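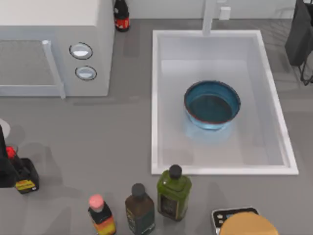 Planning notes and data card for the Komen kitchen set, kept in the same repository as the equipment budget so the two stay in step. Komen is the simulated kitchen we use to decide which arm, gripper and mounting to buy for the real test counter at Pratton. Each layout in the set is one arrangement of a counter with ordinary household goods on it. In this one the blue bowl is down in the sink, the microwave is in the back left corner, and three bottles of different heights are lined up along the near side of the counter. An arm that can reach over those bottles and down to the bowl needs more vertical clearance than our first purchase request allowed for, and the request was rewritten on that basis.

## Contents

- `layouts/` – 349 counter layouts, one file each
- `renders/` – one still per layout
- `reach/` – results of the reach check for each candidate arm
- `budget/` – the current spreadsheet and the superseded one
- `quotes/` – supplier quotes, access on request (see Contacts)

## What the set is for

Use it to compare equipment before money is committed. We ask three things of every candidate:

1. Can the arm get to the target object from a fixed base?
2. Can it get there without touching anything else on the counter?
3. Does the gripper open wide enough for the object once it arrives?

The set was not built for training a control policy. You can try, but there are too few layouts and the materials are plain. Glass does not behave like glass here, and labels on small items are often unreadable.

## Candidates

| Item | Supplier | Status |
|---|---|---|
| Arm, short reach | Roussel | Dropped after reach check |
| Arm, long reach | Roussel | Preferred |
| Arm, long reach, used | Ikitz | Waiting on service history |
| Parallel gripper | Ikitz | Preferred |
| Suction gripper | Roussel | Deferred to next budget |
| Ceiling rail | Ikitz | Quote requested |

The short arm failed 70 layouts, most of them with the target inside the sink. The long arm failed 16. Kadir Eren went through those by hand, and a higher base clears all but 2.

## Budget notes

- Price the mount together with the arm. The old spreadsheet had it under furniture, where it was missed.
- The used Ikitz arm is cheaper to buy, but the quote leaves out the controller and cabling. Compare complete systems only.
- Spare gripper fingers go under consumables. Order two sets with the gripper.
- Electrical work at Pratton is paid from the building budget. Marlies Kälin has the approval.
- Installation and operator training are separate lines in both quotes.
- Leave the contingency line alone until the rail quote is in.

The purchase request goes in at the end of March. Anything without a written quote by then moves to the next round.

## Known limits

- Counter height is the same in every layout. The Pratton counter is adjustable, so rerun the reach check if the height changes.
- Cabinet doors do not open.
- Some objects sit partly outside the still. The layout file has their full position, so use the file for measurements.
- Object weights are estimates entered by hand. Do not use them to choose an arm by payload.
- Cloth is treated as a rigid shape in the reach check.

## Changes

- Added reach results for the used arm, using the dimensions in the supplier's drawing.
- Moved mounting hardware out of furniture.
- Removed duplicate layouts left over from the first export.

## Contacts

Layouts and reach check: Kadir Eren
Budget and approvals: Marlies Kälin
Quotes and supplier questions: Evangelia Vlachopoulos

Please open an issue before editing the spreadsheet. Two people changed it in the same week and the totals had to be rebuilt.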